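ok so a few people asked why I went quiet last week. short version: a loose screw ate my whole folding project. long version is this thread, get a drink

background for the new folks: I work on teaching robots to fold clothes. you do the folding yourself with a pair of hand-held grippers, over and over, and the recordings become the training data. we were going for 2000 folds of dark shirts by the end of March. dark shirts because our last model was great on light stuff and hopeless on anything close to black

everything looked fine! I was at the table most days, Smaranda Matei took the afternoons I couldn't do, and the fold numbers kept going up. I was feeling pretty smug about it tbh

then Sebastian Vlad trained a first model on what we had and put it on the arms over at our Brirnutley lab. it went for the hem, closed its fingers, and stopped 2 mm short of the cloth. every. single. time. then it lifted nothing, very carefully, and carried the nothing across the table

my first guess was the model. Sebastian's first guess was me lol. we went back and forth on that for a whole day, mostly in messages I'm not going to post

Anca Nedelcu is the one who cracked it. she asked us to plot the finger opening at the moment of every pinch, by session. you'd expect a nice flat line, same fingers, same kind of cloth. ours was flat for ages and then it just slides, a tiny bit more each session, on the right hand only

so I picked up the right gripper and wiggled the finger and yep. play in it. one of the screws holding the finger to its bracket had been backing out, bit by bit, and the width reading has no idea about that because it measures the slide and not the fingertip. so the log says "open this much" while the tip is somewhere else entirely

this is the kind of work I mean, for anyone who hasn't seen it

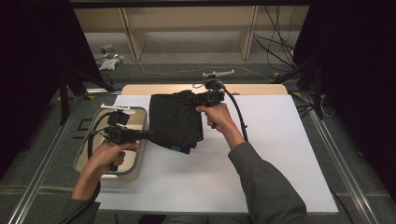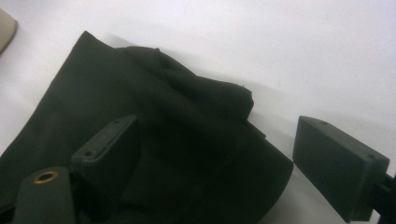 you do that all day and you stop feeling small changes in the tool. my hand was fixing it for me! I'd squeeze a hair more and the fabric would come up fine, and I never noticed I was doing it. the arm doesn't squeeze a hair more. the arm does what the log says

damage: 283 folds I can't trust. Smaranda went through them with me and we managed to rescue 121 by working out the offset from a calibration we'd done in the middle (so glad we did that one). the rest are gone. I was grumpy about it for a full weekend

what we changed:
threadlocker on every finger screw
a paint mark across each screw head so you can see if it has turned
close the fingers on a gauge block before and after each session, and if the number is off, stop and go find out why

Nelu Bratu wants to add a torque check too, once a week. I said fine as long as he's the one doing it - he said fine, so now it's in writing

someone will ask so: no, nothing got hurt. the arms run slow and there's a fence. but a finger coming all the way off mid-move would be a different story, and I'd much prefer to be writing this one

retrained version goes on the arms Tue 19 April. I'll post how it does, hems and all

also if you have a favorite threadlocker for small screws going into metal please tell me, the one we've got takes forever to cure and I am not a patient person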